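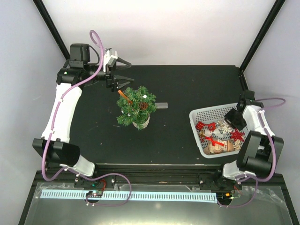 Storing Holiday Decorations

Residents of Saltska Court are asked to clear shared areas of seasonal items by the first Friday in February. The following advice is offered to households packing decorations for the year, whether they will be kept in the apartment or in a basement locker.

Before packing

Wipe ornaments with a dry, soft cloth. Water and cleaning sprays can lift paint and loosen glue, particularly on older pieces. Remove wire hooks and keep them in a small jar or envelope – loose hooks scratch everything they touch. Anything made of salt dough, popcorn or candy should be sealed in a tin with a tight lid or thrown away.

Ornaments

Sort by weight first and by color second. Heavy pieces go at the bottom of the box, with a layer of tissue between each level. Newspaper ink may transfer to light surfaces and should be used only as outer padding. Egg cartons hold small ornaments well. An open basket is convenient while the tree is being decorated or taken down, but items should not be left in one for the year, as dust settles quickly.

Artificial trees

Shake or brush the tree outdoors, working from the top down. Fold the branches upward and tie them with strips of cotton cloth. Small tabletop trees can usually be stored standing, under a pillowcase. Larger trees should be taken apart and each section labeled. Do not force a tree back into its original carton if the cardboard has begun to split.

Lights

Test every string before it is put away. Wind each one around a flat piece of stiff cardboard with a notch cut at either end, leaving the plug on the outside. Discard any string with cracked insulation.

Where to keep the boxes

A closet shelf is preferable to an attic, where summer heat may soften candles and plastic. Boxes kept in the basement must stand at least 5 inches off the floor. The Grindeck shelving in the lockers is rated for 125 pounds per shelf, and this limit applies to all tenants. Mark each box on 2 sides with the contents and the apartment number – unmarked boxes in the corridor will be removed.

Locker keys may be requested at the front desk, extension 688.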